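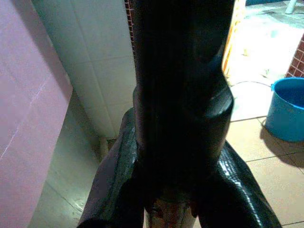
Black gripper, both fingers spread.

Clirbridge Home Remedies Circle – minutes, October meeting

We got going at 7:10, a bit late, as I had the key and was stuck behind a bus on Tiver Road. 23 of us in the room, which meant fetching more chairs from upstairs. Last month's minutes were fine except that I'd written thyme where I should have put sage in the gargle recipe. Fixed now, sorry if you tried it!

Sore throats and sage. Long chat on this one. Most of us steep it for ten minutes with the lid on, a couple of people swear by leaving it overnight. I tried overnight and found it so bitter I couldn't finish the cup, but I wrote both down for the recipe binder. We agreed the binder page will say to gargle and spit, and to ask a doctor first if you're pregnant or on regular medicine.

Honey and babies. It came up again that the old cough page doesn't mention age. No honey for anyone under one, period. I'm reprinting that page with the warning at the top in big letters, and please throw out the old copy if you have one at home.

Elderberry. The raw berry question is settled: we only pass on recipes where the berries are fully cooked. The freezer jam recipe comes out of the binder.

Bulk order. We're going with Visser again for dried chamomile, peppermint and lemon balm. Balto was cheaper on the peppermint, but they wanted us to take a whole case and we still have a jar and a half from spring. The total is $299 with shipping, and that leaves $1309 in the account. If you want in on the chamomile, put your name on the sheet by the kettle before next time – I can't add to it once it's sent.

Salve night. 16 people signed up already and we only have two double boilers. Does anyone have a third? We'll do calendula only, no essential oils this year, after all the sneezing. Bring your own tins, clean and dry, and an old towel. I'll bring the beeswax and the grater.

Library table. They've offered us the spot by the side door again for cold season. I said yes, everybody seemed happy with that. We still need somebody for the afternoon shift, and we need new handouts on when to quit the tea and go see a doctor (fever that won't come down, trouble breathing, a cough that hangs on past three weeks).

Any other business: the blue thermos is still in the kitchen. The window latch sticks. Ginger tasting moved to next month as we ran out of time.

Wrapped up at 8:45. Next meeting same room, 7:00.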